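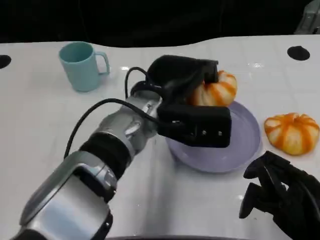 The cell known as Clomach has two arms, one table and a maintenance log that runs to 400 entries. The technician who looks after it at Florkine has written most of them. She was interviewed at the bench on a Tuesday, before the morning's runs, and asked to keep to the practical side of the job.

The arms do not match. One carries a two-fingered gripper with padded fingers, the other a multi-fingered hand, and each has its own service routine. "People assume the hand is the difficult one," she said. "It has more joints, so there is more to check. But the gripper gets knocked more often. It's the one we send in close to the plate."

Her day starts with the cables. On the gripper arm a cable loops over the wrist and runs back along the arm, and the size of that loop is set by hand. If it is too short, it pulls when the last joint turns to its limit. If it is too long, it hangs into the work. She drives the wrist to both ends of its travel at low speed and watches the loop the whole way.

"I don't measure it any more. I look at where it sits at each end. If it touches the fingers at any point, I take up the slack and do the whole thing again."

Screws come next. The hand has small fasteners in the sides of its finger links, and they are checked with a torque driver every 21 hours of running. Florkine used to do this once a month. In May a fingertip worked itself far enough out of line that the thumb met the fruit at an angle, and the shorter interval has been kept since then. Any screw that moves gets a paint mark, and its position goes in the log. A screw that moves twice is replaced.

The control software, Fliter, keeps a separate zero position for each joint of the hand. Zeroing takes 11 minutes if nothing is wrong. The fingers are opened fully, held against their stops and released one at a time, and Fliter compares each reading with the stored value. A difference on one joint usually means a tendon or a link. A difference on all of them usually means the hand was switched off in the wrong order.

"I've done that myself," she said. "You lose a morning looking for a mechanical fault, and it's the power sequence."

The small ribbed pumpkins used for the grasping runs were chosen for their shape. A smooth ball tells her little about finger alignment – it will settle into almost any grip. With ribs, a fingertip either seats in a groove or rides up on a lobe, and the difference shows in the motor current.
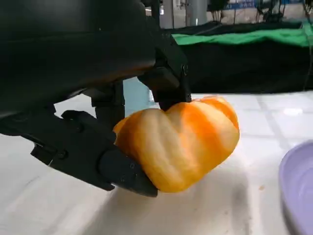 "I want the upper finger in the groove and the thumb underneath, taking the weight," she said. "If the finger is up on the lobe, I check the zero first, then the camera. I don't touch the force setting until both of those are ruled out."

The force setting is where she and the programmers disagree. Their habit is to raise it when a grasp slips. Hers is to look at the pads. A worn pad will hold at a higher force for a while, but the load goes back into the joints, and she is the one who rebuilds them. Pads are now changed as a set, and the old set is bagged and dated until the new one has been through its first runs.

Spare parts come through a supplier called Tedesco, with a lead time of four weeks on finger links. She keeps one full finger on the shelf, assembled and tested, and swaps the whole thing when a link fails. The damaged one is stripped later at the bench. A swap takes less than an hour with the zeroing included.

The table gets less attention than the arms, though she does check its height after anyone has moved it. Both arms were calibrated to the surface as it stood, and a small change puts the fingers into it or leaves them closing too high. She lowers each arm to a taught point over the tabletop and slides a feeler gauge underneath.

Asked what she would change, she named the wrist connector on the gripper arm. It faces the wrong way for her right hand, and she has to rotate the joint before she can get a proper hold on it. The replacement bracket has been drawn up and is waiting for a slot on the mill.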